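How I Sort Our Blocks by Size (Without Losing a Whole Evening)

Posted 2020-11-17

My neighbor Behrouz Vahidi gave us his kids' old blocks in January, and I let them sit in a sack in the hall for way too long! Once I finally dumped them out I had sizes and colors all mixed up, so I worked out a little routine that I still use.

First, clear a table completely. I mean it, coffee cup too. A light, plain top is best (dark blocks vanish on our brown rug).

Next, pull out one block of each size you think you have. These are your samples. Give each one some space, then hold every new block up against them and drop it in the matching pile. Ignore color for now! I tried color first and ended up doing the whole thing over.

Keep a basket near the edge of the table for anything chipped or sticky. Those get wiped with a damp cloth and a drop of dish soap, then left out overnight.
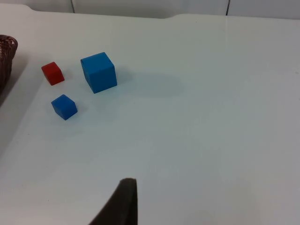 Two small, one large, and the basket close by.

Then bag each pile. I put 12 large ones to a bag, and the small ones go in whatever jar is free. Ours live on the bottom shelf, big ones on the left.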